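Home | Topics A–Z | Household | Textiles | Recent changes | Print this page | E-mail this article

Laundry basket

A laundry basket is an open or lidded container used to hold clothing and household linen before washing, to carry it between rooms, and to move it to and from a clothesline or dryer. The term covers a wide range of forms, from woven willow baskets to moulded plastic tubs, wire-framed bags and wheeled trolleys. In Australian usage, "washing basket" and "laundry basket" are largely interchangeable, and "clothes basket" is also heard. A tall lidded container kept in a bedroom or bathroom for soiled clothing is more often called a laundry hamper, although the line between the two is not firmly drawn.

Terminology

"Hamper" derives from an older word for a case or packing basket and in Australia is also strongly associated with food, particularly the Christmas hamper. Retailers therefore tend to label the bedroom article "laundry hamper" in full. In parts of Britain the article is called a linen basket or an Ali Baba basket, the latter name referring to a tall, round-bellied shape with a lid. "Peg basket" refers to a much smaller container hung from the line or clipped to the side of a laundry basket, and is treated separately.

History

Baskets were used for washing long before the household laundry existed as a room. Where linen was taken to a river, a communal wash house or a trough, it was carried in baskets woven from whatever material was at hand. In northern Europe this was mainly willow. Split wood, rush, cane and palm leaf were used elsewhere. The open weave let water escape, which reduced the weight of damp washing on the return trip.

Willow baskets for laundry were generally oval, with a flat base, sloping sides and a handle at each end. The oval was partly a matter of weaving practice and partly one of carrying, as the long side could be rested against the hip. Commercial laundries of the nineteenth century used much larger rectangular baskets, often lidded and fastened with a rod or strap, for collecting and returning customers' linen. These were built to be lifted by two people and stacked on a cart.

In the Australian colonies, imported willow baskets were sold alongside locally made ones. Cane work became a recognised trade, and baskets were among the goods produced in training workshops for people with impaired vision. Kanako Noguchi's study of the basket makers of Kelancombe describes a small workshop that made laundry baskets to order for boarding houses, hotels and a district hospital. Its order book distinguishes between "house" and "laundry" patterns, the second having a double-woven base and a heavier border. The workshop turned to cane furniture when hospital orders fell away, and closed a few years later.

Metal wire baskets coated in plastic appeared in household catalogues after the Second World War. They were often sold with a folding stand on wheels and a removable cloth liner, and the arrangement suited the rotary clothes hoist, as the basket could be kept at waist height while the washing was pegged out. The laundry trolley remained a common sight in suburban backyards for decades and is still made.

Plastic baskets followed as injection moulding became cheaper. They were lighter than cane, did not snag fabric, and could be hosed out. By the 1970s they had displaced woven baskets in most Australian homes, though cane never disappeared from the market and has periodically returned to fashion as a decorative item.

Construction and materials

Moulded plastic

Most plastic laundry baskets are made from polypropylene or high-density polyethylene. The basket is formed in a single shot in a steel mould, with the walls tapered so that it can be released cleanly and so that finished baskets nest inside one another for transport. Perforations in the walls save material, reduce weight and allow air to circulate around damp items. They may be round, square, slotted or diamond-shaped, and the pattern is often the only feature separating one maker's basket from another's.

The rim is the part under most strain. It is usually rolled or flanged to resist bending when the basket is lifted full. Handles may be cut into the wall below the rim, moulded as part of the rim, or made as separate pieces and snapped into place. Separate handles permit a second colour or a softer grip, but add an assembly step. 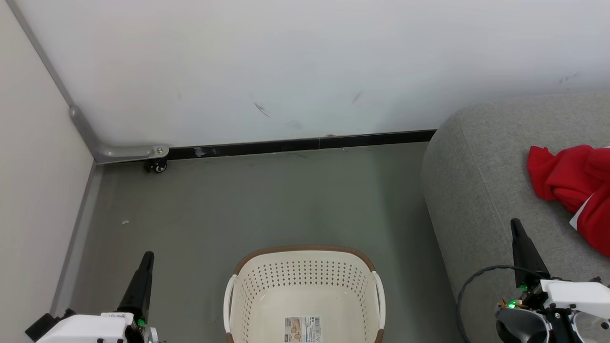 Failure most often begins at a handle or at the corner of a perforation, where stress is concentrated. Sunlight is a significant factor in Australia. Baskets left under the line become brittle as ultraviolet light breaks down the polymer, and a basket stored outdoors may crack within a few summers. Makers add stabilisers to slow the process, with darker pigments generally giving better protection than pale or translucent ones.

Tanvir Nanayakkara, a materials engineer, compared baskets kept in a covered laundry with matching ones left on an exposed lawn at Jestcombe. Each basket was loaded and lifted by its handles 200 times at intervals through the trial. The outdoor baskets lost flexibility in the rim well before any change in colour could be seen, and he recommended that fading not be relied upon as a sign of wear.

Woven baskets

Willow, cane and rattan baskets are made by weaving flexible rods around stiffer uprights set into a base. A well-made example will last many years if kept dry. Prolonged contact with wet washing encourages mould and can stain light fabrics, and a loose cloth liner is often fitted for this reason. Broken rods can catch on knitted garments and are normally trimmed flush with side cutters or replaced. Repair is practicable with woven baskets in a way that it seldom is with plastic ones.

Collapsible and fabric types

Collapsible baskets have rigid rims and bases joined by soft walls, usually of thermoplastic rubber, that fold down concertina fashion. They are sold chiefly for flats, caravans and boats. Fabric types include drawstring bags, canvas tubs and mesh cylinders held open by a sprung wire. Some are divided into compartments for lights, darks and delicates. The early collapsible design marketed under the name Niltness had 3 folding tiers and a wooden carrying bar — the bar was dropped from later versions.

Size and shape

Capacity is generally stated in litres. Household baskets commonly hold between 30 and 60 litres, although the figure is of limited use to a buyer, as clothing is nearly always heaped above the rim. A domestic washing machine load of cotton items can be considerably bulkier out of the machine than when folded.

The principal shapes are rectangular, oval and round. Rectangular baskets make the best use of floor and shelf space. Oval baskets are easier to carry through doorways, and some rectangular models have one long side curved inwards to sit against the body, a form sold as a hip-hugger or hip-hold basket. Round baskets are usually deep and are more often used for storage than for carrying.

Handling and safety

A full basket of wet washing is among the heavier objects regularly lifted in the home. Occupational health advice for laundry workers recommends keeping the load close to the body, avoiding twisting, and placing the basket on a raised surface where possible. The same advice is commonly given to householders, particularly those recovering from surgery or childbirth.

Bienvenido Lumanlan, an occupational therapist, has written on laundry tasks among older people living alone. He found that many had already adapted their routines by carrying smaller loads, dragging the basket along the floor on a cord, or leaving it permanently by the back door and taking items to it by hand. He suggests that stairs deserve more attention than weight, as a basket held in front of the body hides the steps below. Single-handed carriers and shoulder bags are among the alternatives he discusses.

In institutional settings, soiled linen is normally kept in bags on wheeled frames and separated from clean linen throughout. Open baskets are not considered suitable for contaminated items.

Cleaning

Plastic baskets can be washed in warm water with ordinary detergent, rinsed and left to dry upside down. Removable liners are washed with the load. Cane and willow should be brushed or vacuumed, wiped with a barely damp cloth and dried in moving air away from direct heat. Baskets used for both soiled and clean clothing should be wiped out between uses, and many households keep a separate basket for each.

Other uses

Laundry baskets are widely used for toys, firewood, garden prunings, sporting equipment and moving house. Pets, especially cats, commonly sleep in them. Junpei Sugiyama's survey of storage in rented flats recorded baskets in bedrooms, hallways and on balconies, and noted that those in the laundry itself were often holding something other than clothes.

Collections

Few museums have collected laundry baskets systematically, as most were discarded when worn out. The Baumgart collection of domestic equipment holds 6 woven examples and 4 early plastic ones, catalogued by Hooman Kordestani. One of the woven baskets retains a painted laundry number on its base.

See also

Clothes hoist
Clothes peg
Copper (laundry)
Hamper
Wicker

Contact the editors | Copyright and terms of use | Back to top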